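Okenden Repair Room Asks for Small Parts and the Boxes to Sort Them

September 18, 2020

OKENDEN - The repair room on Pagano Street is asking residents to hand over spare screws, washers, buttons, beads and other small parts before it reopens to the public in November.

The room closed in the spring and has been used since then for sorting what people had already dropped off. Most of it came in coffee cans and sandwich bags, with metric and inch sizes mixed together. Katia Lombardi, who runs the room, said the old drawers were past saving and are being replaced with lidded compartment boxes that can be carried to a table and put back on a shelf.

"People would come in for one screw and spend half an hour digging," Lombardi said. "We want them to open a lid and find it."

The plan calls for 40 boxes. Each one will hold a single family of parts, with the smallest sizes in the front row and the largest at the back. Remo Serra is writing the labels, which go on the outside of the lid and again on the short end, so a box can be picked out when it is stacked.

Sorting is done on white tabletops. Serra said dark parts show up better on white and fewer of them end up on the carpet. 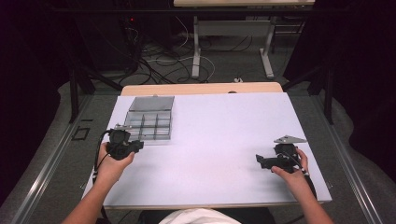
What to bring

Parts should be clean and free of oil. Loose parts are fine, and so are opened packets. Clear plastic organizers with divided compartments are welcome if the lid still closes. The room cannot take batteries, light bulbs, paint or anything with a blade.

Drop-off is at the side door, weekdays from 3 to 5 p.m. Bags should be tied shut and marked with the kind of part inside, if known. Mixed bags will be accepted but go to the end of the line.

Noemi Sanna will keep a list of sizes the room is short on, posted by the door and updated every Friday. At the moment it includes small wood screws, flat washers and shirt buttons in any color but white.

The boxes are being paid for with $1,097 left from last year's tool sale. Foltum, the hardware store on the same block, has offered to sell them to the room at cost.

Once the room is open again, residents will be able to take up to five parts a visit at no charge. Larger amounts will be priced by weight. Opening hours for November have not been set.

Contact the newsroom | © 2020 Okenden local news. All rights reserved. | Back to top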